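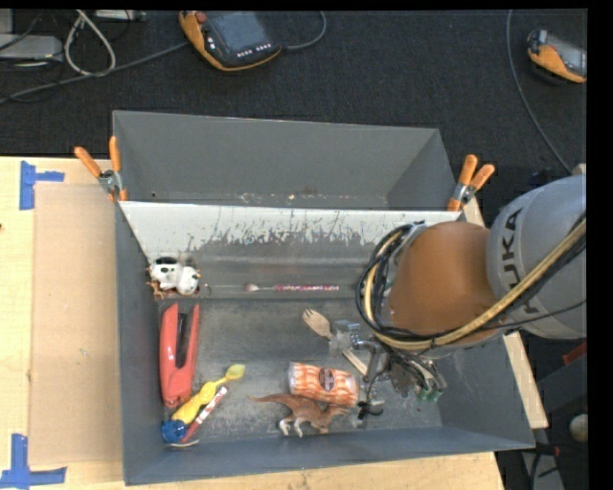
Tukora Lab Adds Hand-Guided Lessons to Bin Picking Work

Feb 12, 2024

LIVMONT – The Tukora robotics lab in Livmont has begun teaching its KUKA arm to pick up household objects by having operators move it through each task.

Operators either guide the arm by hand or drive it from a remote station across the room. The arm's movements are recorded and used to train the software that later runs it alone.

The objects lie in a gray bin with two compartments. They include a stapler, a wooden fork, a brush and several small toys, among them a brown dinosaur. An operator reaches in with the gripper, lifts one item and sets it down on the other side of the divider.

The lab has recorded 1,484 picks since October. A session lasts 40 minutes, and new operators practice for two sessions before their picks are kept.

Thin items have been the slowest to teach, the lab said. Remote operators needed some 35 seconds for each of them, and hand guiding was faster.

The work is paid for by Baluyot, a parts supplier that plans to try the method at its Konmont warehouse. The next round will use 70 objects. A start date has not been set.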